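Lemedville Community Kitchen Opens Tableware Lending Room

The Lemedville Community Kitchen opened a lending room for tableware and serving pieces on Thursday, giving residents and local groups a place to borrow bowls, platters, ladles and table linens for gatherings at home or in rented halls. The room occupies the former coat storage area next to the main kitchen and can be reached through the Gumede Street entrance.

The collection holds 900 pieces, most of them donated by households in Lemedville and neighboring Trinditz over the past year. A further 200 pieces are in storage and will be added once they have been checked for chips and cracks. Glass serving bowls, cake stands and large salad sets make up the greater part of the first donations.

"Families told us they were buying bowls for one party and then had nowhere to keep them," said Nele Kuhlmann, director of the kitchen. "We had the shelves, and our neighbors had the bowls."

Borrowers must be 18 or older and must register in person. Registration is free. Items may be kept for up to six days, and groups that expect to serve more than 50 guests are asked to reserve in advance. Each order is set out on a white table near the door, where staff and borrower look over the pieces together before they are packed. The same check is made on return.

The cost of shelving, packing crates and a second dishwasher came to $3131. A grant of $1000 from the Drakton Fund covered part of the amount, and the remainder was met from the kitchen's spring supper. Dirk Görtz, who oversees building operations, said the second dishwasher will also serve the weekday lunch program.
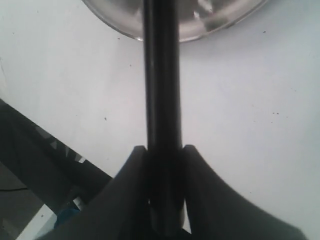 Do borrowers have to wash the items before bringing them back?
Food should be scraped off and glass bowls rinsed, but full washing is done by kitchen staff after return.

The lending room is open Tuesday through Saturday from 10 a.m. to 4 p.m. Donations of clear glass and plain white tableware are accepted during the same hours. Knives, electrical appliances and items with visible damage cannot be accepted. Questions about large reservations may be directed to Abhishek Kanaujia at the front desk.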